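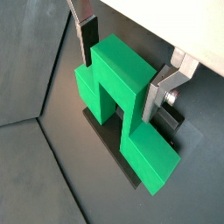

Wrist camera, green block between the fingers, black plate under it

From: Ľudovít Vlček
To: patard-users
Date: 8/6/18
Subject: Re: How many grasps before the first training?

Domenica Kofler wrote:
> We have 322 demonstrations with the stepped block and the policy
> still closes too early. Do you think more of the same will help,
> or should we change the start positions? Also, do you keep
> the failed ones?

Hello Domenica,

I had the same trouble in February. We had 400 episodes, but in almost all of them the block started with the long side in the same direction. The network learned this direction very well and nothing else. Now we turn the block by hand before each episode, and we write the angle in the log.

For your second question: yes, we keep the failed ones, but in a separate folder with a label. Please do not mix them – I did it once and I needed two evenings to sort them again.

One more thing to check is the time stamp of the gripper command. In our recordings it came 2 frames before the picture, so "close" was saved too early. The script in Paisan can shift it, but the shift is off by default.

We are at 764 episodes now. I can share them if your fingers have similar pads – which ones do you use?

Best regards,
Ľudovít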